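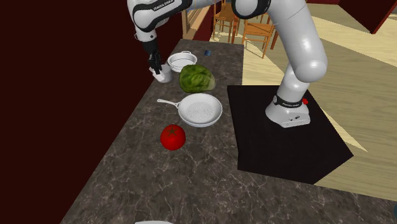 WINTER BLANKET SWAP IS BACK (and so is the mystery liner)

It's December, which means every tack room in Studthorpe smells like wet wool and somebody's forgotten peppermints. Time once again for the Maluleke Barn blanket swap, where you bring in the turnout your gelding has outgrown and go home with one that another gelding has already tried to destroy.

Same rules as last year, with a few repairs. Blankets must be washed before they come through the door. Shaking one over the fence does not count as washing, and we had words about this. Please pin a tag to the neck with the size, the fill weight and any leg straps that have gone missing. "Medium-ish" is not a fill weight.

Drop-off opens at 9 in the morning in the indoor arena, and swapping starts once the last lesson horse is out of the way. Every blanket you hand in gets you one ticket, and every ticket gets you one blanket. If you have nothing to trade, you can buy tickets at 6 dollars each, and the money goes toward new footing by the gate, where the mud has now claimed two boots and a hoof pick.

Ihor Ivanyshyn will be at the repair table with his heavy-duty sewing machine and his opinions. He can fix surcingles, buckles and small tears while you wait. He will not fix a blanket that is mostly duct tape, though he will look at it for a long time before handing it back. Last winter he mended 19 in one morning, and he would like fewer this time.

A word on sizing, as we get the same questions every year. Measure from the center of the chest to the point of the tail, along the side, with your horse standing square. If your horse won't stand square, measure twice and take the number you like less. Going up a size to be generous sounds kind, but a blanket that's too big slides around and rubs at the withers - and then you're back at the swap in January looking sheepish.

Leftovers go to Pukness Horse Rescue, who have five new ponies this season and can use anything under a 72. They're also short on halters and fleece coolers, so check the bottom of your trunk.

And the plaid liner from last year is still hanging by the wash stall. It says PROVANIK on the collar in marker. If Provanik is your horse, please come and get it.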